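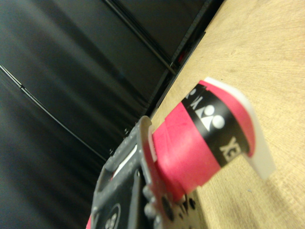
# Priltura field slate: a long review of a thing you clap

I make short films in the evenings and corporate safety videos in the daytime, and both jobs need somebody to stand in front of the lens and clap a board. For years mine was a dry-erase slate from a party supply store, meant for Hollywood-themed birthdays. It worked. It also said DIRECTOR in gold letters, and actors noticed.

So in April, before we started shooting *Dalbridge* (eleven pages, two brothers, one canoe, no budget), I bought the Priltura. It cost me 100 dollars, a sum I described to my wife as "equipment."

## What you get

A translucent acrylic board, a pair of striped sticks on a hinge, one marker, and a zippered pouch that smells like a new shower curtain. The smell lasted most of the shoot. There's a small eraser on the marker cap, and it'll be gone by lunch on day one. Buy a cheap makeup sponge and tape it to the back.

The booklet runs to 30 pages, mostly warnings about fingers in several languages. I read it all in the van while we waited for fog to clear, and I can report that no finger was harmed.

## The clap

This is what you're paying for. My old slate went *tik*. The Priltura goes *CRACK*, and the first time we used it indoors our sound guy, Corey Dunstan, took his headphones off and looked at me the way you'd look at a dog that had been in the trash. The magnets in the sticks pull the last half inch shut on their own, so even a timid clap lands hard. You can't do a polite one. For a quiet scene with an actor who is working herself up to cry, we ended up doing tail slates, upside down, after the take.

In the edit it's a joy. The spike in the waveform is so tall you could find it from across the street. I synced over 3 hours of footage in one evening and still had time to be unhappy with it.

## Writing on it

Fine in the shade. In direct sun the board throws glare unless you tip it toward the ground, and then your camera person asks you to tip it less, and you have the sort of conversation that makes people leave film for real estate. The scene and take boxes are a good size. The box for the title is not. *Dalbridge* fits. My last one was called *What the Paewai Ferry Left Behind*, and I'd have been abbreviating all week.

The marker dries out fast. Any dry-erase marker works, though red left a ghost on the acrylic that I've tried to remove with alcohol, window cleaner and sulking. There is a faint pink "7" in my take box now, permanently. Two people have asked why we were on take 71.

## Compared to the Kemonlow

I borrowed a Kemonlow for a weekend, the one with the timecode display. It's a lovely object and costs 1418 dollars, so I spent the weekend holding it like somebody else's baby. If you run several cameras and bill a client for it, you already know you want one. If your second camera is a phone clamped to a canoe paddle, you don't.

## Durability

It's been dropped on gravel, rained on, and sat on by an actor playing the older brother. One corner is chipped. The hinge screw worked loose near the end of the shoot, and it takes a hex key size I didn't own, so I tightened it with the tip of a butter knife and it has held since.

## Would I buy it again

Yes, with a better marker and my own hex key. Knock a star off for the glare and half a star for the pouch. If you're shooting mostly outdoors at noon, look at a white board instead of the clear one; Priltura sells it for the same price.

**Three and a half out of five.** The old slate went to my nephew, who has a birthday coming up.

*Jul 29, 2022*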